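Speaker notes: "What the quote leaves out"
Nazma Bandara, 26 September 2019

Slide 1. Title
Say hello. Say I run purchasing for Flulosby, where we wash and fold other people's linens. Wait for the laugh. If there isn't one, go on anyway, the slot is short.

Slide 2. What we thought we were buying
We thought we were buying a folding station. We asked for a quote on two arms and we got a quote on two arms. That was our first mistake, and it was a very well formatted one, with a cover page.

Read the list out slowly: arms, grippers, controller, "misc." Point at "misc." Tell them to always ask what is in misc. In our case it was a bag of cable ties and a handshake.

Slide 3. What went on the second purchase order
Table. Walls around the table. Rails. Mounts. Cameras. Cables, and then longer cables. Umesh Nautiyal, who has to keep the thing running, sent me 4 separate requests in August, each one titled "last small order." I have kept them all.

Advice for the room: price the station, then price the arms. The arms are the part the vendor wants to talk about, so you will hear plenty on them for free.
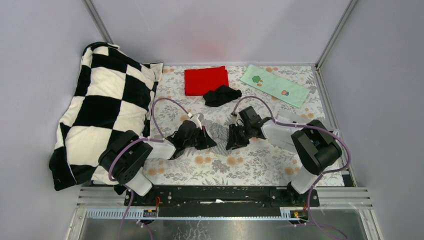
Slide 4. The cloth budget
Put in a line for test material. We had zero dollars here. Finance asked why a laundry needed to buy towels, and I didn't have a good answer ready. Have a good answer ready. Ours now is that customer linens go back to customers, and test linens get picked up and dropped until they give out.

Buy a mix. Thick, thin, striped, plain, big enough to be a nuisance. If all you test on is one nice flat napkin, you will own a very expensive napkin machine.

Slide 5. Comparing vendors
We had bids from Gralell and Oddsson. Gralell was cheaper on day one. Oddsson was cheaper once we added spare grippers and someone to answer the phone. Show the two columns and let people find the row where they cross (row 7, if they're slow).

Don't take questions on which one we picked. Umesh is in the audience and has views.

Slide 6. Time is also a line item
The Esel project plan allowed 49 days from delivery to first useful fold. We used 212. Pause here. The plan had no days in it for mounting, none for cable routing and none for me finding out that the door was narrower than the crate.

My target is 1,000 folds between calls to Umesh. Don't say how close we are unless asked. If asked, say "closer."

Slide 7. What to take back to the office
Ask for the full parts list before you ask for the discount. Measure your door. Hold back some money for the second order and don't tell anyone the amount, especially the vendor.

Questions. Repeat them into the mic. Parts list handouts are by the coffee.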